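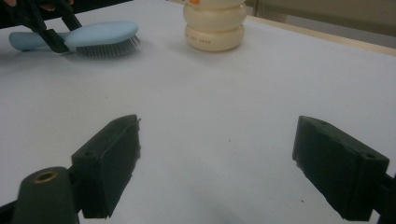

Fluvano Adult Reading Program
Progress Report to the Guillot Fund
August 2019

Submitted by Heather Lamont, Program Director

1. Period covered

This report covers the second six months of the grant. It follows the outline provided by the Fund and should be read with the budget statement sent under separate cover.

2. Enrollment and attendance

A total of 253 adults enrolled in evening reading classes at the Isora Street and Skernow branches during the period. Of these, 81 had not attended a class of any kind since leaving school. Attendance at Isora Street held steady. Attendance at Skernow fell after the bus schedule changed, and the later class there was moved forward by half an hour so that learners could catch the last bus home. Numbers recovered in part, but the class remains smaller than planned.

Learners received 2,179 hours of instruction, including one-to-one sessions. The one-to-one sessions were in greater demand than the proposal allowed for, and a waiting list is now kept at both branches.

3. Tutors

The program has 34 trained tutors. Ileana Matei joined the staff as tutor coordinator and has taken over scheduling, which was previously shared between the two branches. She has rewritten the tutor handbook and added a section on working with learners whose first language is not English. Tutors asked for more guidance on spelling, and a short workshop on that subject has been added to the training calendar.

4. Materials

The new readers purchased under the grant are in use at both branches. Tutors report that the workplace set is well liked, especially the units on pay stubs and safety notices. The health set is considered too difficult for beginning learners and has been moved to the intermediate classes. A replacement for beginners has not yet been chosen.

5. Spending

Spending on instruction and materials is in line with the approved budget. Travel costs are under budget, as two training sessions were combined. The program requests permission to move the unspent travel funds to the materials line. No other changes are requested.

6. Next period

Fall classes will follow the same schedule at both branches. Reading assessments will be given in November, and the results will be included in the final report. The program also plans to open a Saturday-style drop-in session at Skernow if a suitable room can be secured from the branch.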